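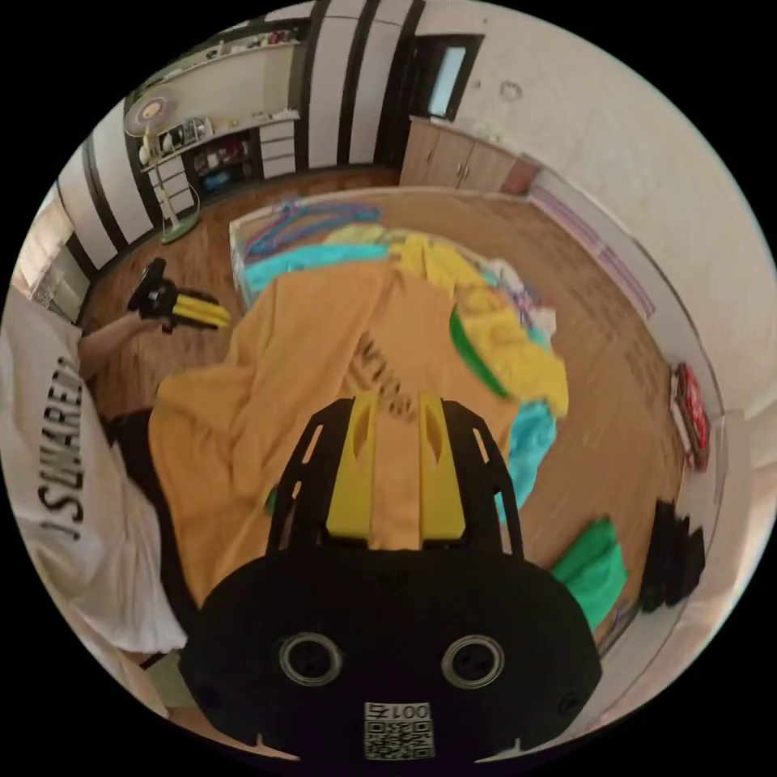 About Kestus

Kestus is a home laundry and wardrobe service. We come to where the clothes are, and in our experience that is the bed. People own dressers. They own closets with doors that close. The clothes go on the bed anyway, and at eleven at night they have to go somewhere else, and the owner sleeps next to a pile of T-shirts.

Bouchra Ait Ali started the business after folding her brother's laundry for most of one August in exchange for the use of his car. The car died in September. By then she had two paying clients and a strong position on hangers.

How a visit goes

We leave the pile where you left it. Moving it to a "better" surface is how socks get lost. The big things get spread out first, usually T-shirts, and the small things turn up underneath in their own time. Bright colors are a help here. A mustard-yellow shirt is easy to find, and so is anything turquoise. Gray and navy take longer, and black takes longest, especially after 4 p.m. in winter.
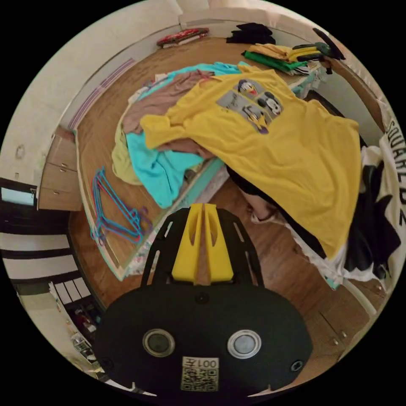

Hangers come out of the tangle before anything goes on them. Plastic ones hook into each other the moment you look away, and pulling harder only makes it worse. Ehab Abdel Hamid trains our new people and gives them a knot of hangers on their first morning. He has had one resignation.

T-shirts with a printed front are folded so that the print stays flat and you can tell which one it is in the drawer. Clients feel strongly about this when the print is a cartoon. We have been asked to file cartoons separately from sports teams, and we did it, and it looked pretty good.

Things we don't do

Ironing. Dry cleaning (Fekora, two doors down from us on Cherkaoui Street, is very good and will tell you so). Opinions about what you should throw out, unless you ask Latifa Ezzat, in which case set aside the afternoon.

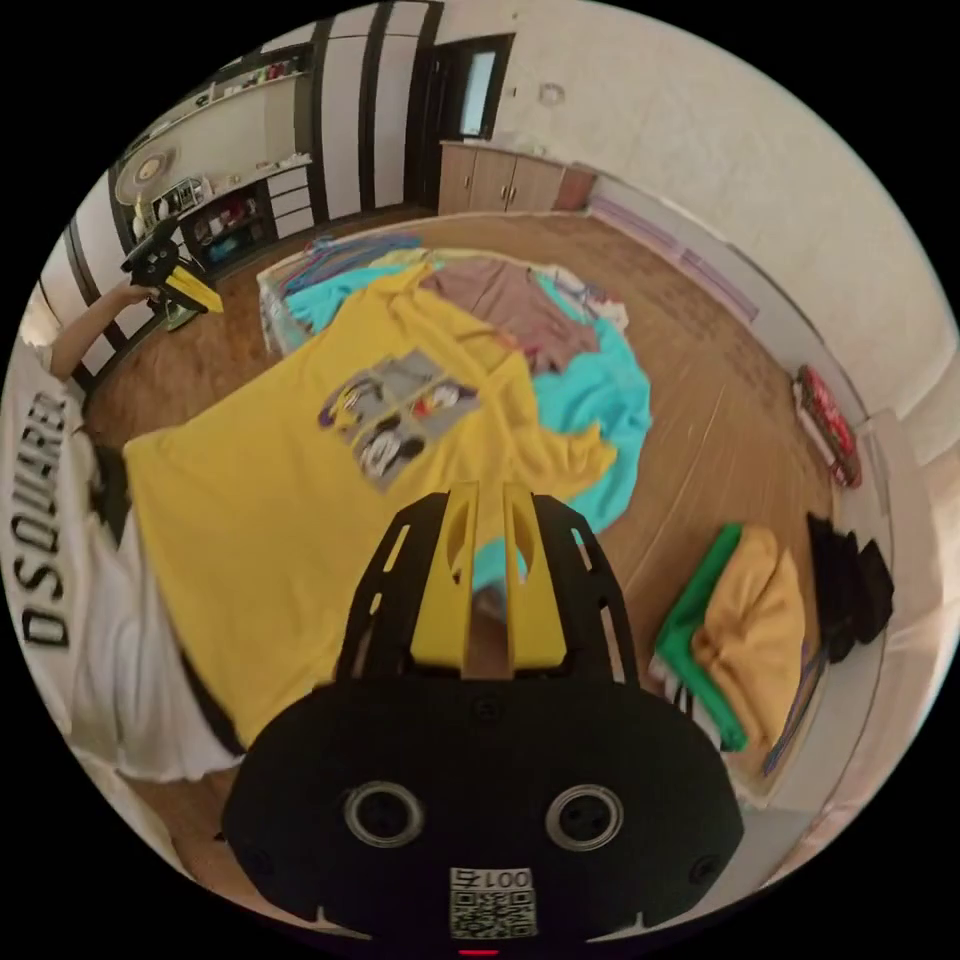 We also don't do the floor, strictly speaking, but if a garment is down there we will pick it up and add it to the rest. It would be strange to step over it.

Where we work

Most of our visits are in Silard and the streets behind the old bus depot. Last year we made 2480 of them with a staff of 11. Cadi Beddoe keeps the schedule and answers the phone between 9 and 3. A first visit runs two hours. Please don't tidy up before we get there.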